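The Joint Diary 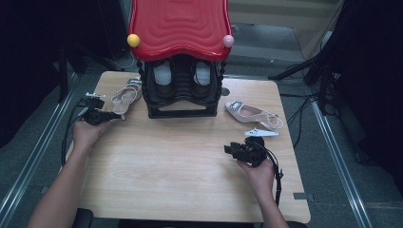
Sandal with ankle straps on a wooden tabletop.

Su-chen Mak kept the diary because the clinic at Koskela required one. Column one was the time. Column two was the joint. Column three was pain, scored zero to ten. Column four was headed Remarks, and she had left it blank through most of December.

6:40 a.m. Left knee. 5.
7:15 a.m. Left knee, right wrist. 5.
11:00 a.m. Right wrist. 3.

Dr. Lappalainen read the pages with a ruler under each line. The fever had stopped after the second course of antibiotics. The fatigue had not.

"You sleep?"

"Four hours. Then two more."

"And the remarks?"

"There were no remarks."

Lappalainen wrote something and turned the ruler over. She said that a blank column was also data, but she could not do much with it. The next appointment was in 19 days.

Su-chen took the 106 bus home. At the Urkik stop a man got on with a cello case and stood it in the wheelchair space. He fastened the belt around it, tested the buckle, and sat down across the aisle with one hand on the case. Her mother had carried groceries that way, one hand always on the bag.

Her eyes began to run at the bridge. It was not pain. She checked the knee, then the wrist, then each finger in turn. It went on for three stops. The man with the cello looked out of his window.

She got off one stop late and walked back, slowly, on the side of the street that had been cleared.

At the kitchen table she opened the diary and filled in the columns in order.

4:20 p.m. No joint. 0.

Under Remarks she wrote: Cried on bus. Duration three stops. Slept afterward, in the chair, until eight.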